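Telano Aquarium Society Opens Registration for Winter Water Testing Program

2 min read

The Telano Aquarium Society announced in September 2020 that registration is open for its winter water testing program, which offers free analysis of home aquarium water to residents of Telano and the neighboring town of Drotard. Testing will begin in December at the Society's meeting hall on Dvorak Street.

The program is open to keepers of freshwater tanks of any size. Each household may submit samples from up to two aquariums. Samples will be checked for ammonia, nitrite, nitrate, pH and general hardness, and written results will be mailed to the participant together with a short guide to reading them.

Last winter the Society tested 787 samples, the highest number since the program was established. Of these, 65 showed measurable ammonia. In most of those cases the tank had been set up only recently and had not completed its cycle before fish were added.

"We encourage new owners to test before they buy fish as well as afterward," said Bernadette Boateng, president of the Society. "A tank can look perfectly clear and still be unsafe for the animals in it. A simple test gives the owner time to correct the problem."
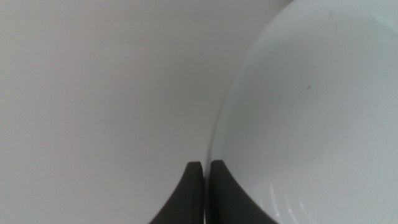
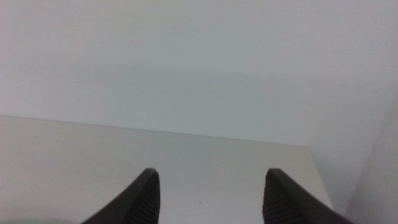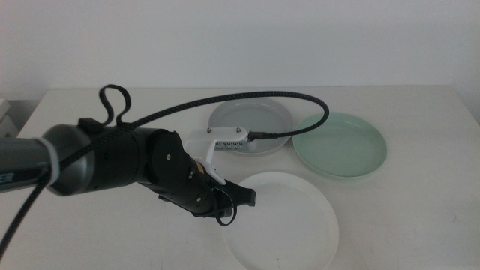

Enrollment for the coming season is limited to 200 households. Places will be assigned in the order in which forms are received, and a waiting list will be kept. Households that took part last year must register again.

Sample vials will be supplied by Skuvico, a pet supply store in Drotard, and may be picked up at its front counter during normal business hours. Participants are asked to rinse the vial twice with tank water, fill it to the line from the middle depth of the aquarium, and return it on the same day. Samples should be taken before a water change – a sample taken just after one may not reflect usual conditions. Water from ponds, saltwater tanks and private wells cannot be accepted under the present program.

The Society has also revised its printed guide to cycling a new aquarium. The new edition includes a longer section on sponge filters and updated advice on feeding during the first weeks. Copies will be given to all registered households and may be requested separately by mail.

Registration forms are available at Skuvico and at the Telano public library. Completed forms may be left at either location or mailed to the Telano Aquarium Society, 2033 Dvorak Street, Telano.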